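Folding and Storing Household Cloths in a Small Laundry Room
Student project report, Home and Textiles module, Pleden College

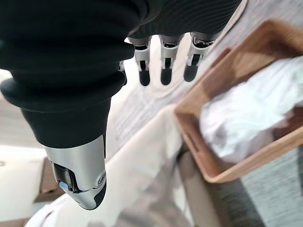 300 words | 2 min read

Background
The laundry room at Ginting House has one shelf for all the kitchen and cleaning cloths. By the end of most weeks the stack leans and people pull from the middle. Our project looked at whether a different fold would keep the shelf usable between wash days.

Materials
We used six cotton cloths of the same size, bought from Listari. Together they weighed 866 grams dry. They were washed once before we started to get the stiffness out. All folding was done on a table at standing height.

Method
Each cloth was laid down and smoothed from the center outward. We tried two folds. The first was the flat quarter fold that most people in the house already use. The second was a fold in thirds, then in thirds again, which gives a small block that can stand on its edge. The folded cloths went on the shelf and were used as normal in August. We checked the shelf every evening at 9 and wrote down whether the stack had slipped.

Results
The quarter fold was faster to do, but the stack slipped whenever a cloth was taken from below the top one. The blocks stayed in place as long as the row was full. Once half of them were in use, the rest fell over. We fixed this with a shoebox from the Denden store, cut down on one side so the cloths could be reached from the front.

Smoothing made more difference than we expected. A cloth folded with a wrinkle inside came out thicker on one side and would not stand up.

Problems
Two evening checks were missed during exam week. We did not test towels, and a thicker fabric would probably need a different fold. The shelf is also deeper than the box, so the space behind it is wasted.

Next step
Repeat the test with towels and a deeper box.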